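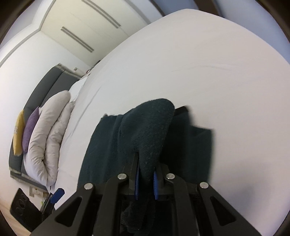

Vestgate Adds Linen Service for Small Hotels in Dotalham

DOTALHAM, June. Vestgate, a commercial laundry operator, will begin contract linen service for hotels and guesthouses with 40 rooms or fewer. The service covers bed sheets, pillowcases and bath towels, including dyed towels.

Washing will be carried out at the company's Csizmadia Street plant. White and dyed items are sorted on arrival and processed on separate lines. Dyed towels are washed at a lower temperature and without chlorine bleach. Each customer's stock is labeled and returned to the same property.

Collections start at 8 a.m. Standard turnaround is 21 hours. Sixteen properties have signed for the first contract period, among them the Cudon guesthouse.

"Smaller properties have usually had to accept pooled linen," said Magdolna Lakatos, operations manager at Vestgate. "Under this contract they keep their own stock, and we report losses by item each month."

Pricing is by dry weight, with a minimum charge per collection. Repairs to hems and seams are billed separately.

Contract inquiries: Ferenc Pintér, customer accounts, Vestgate, Dotalham.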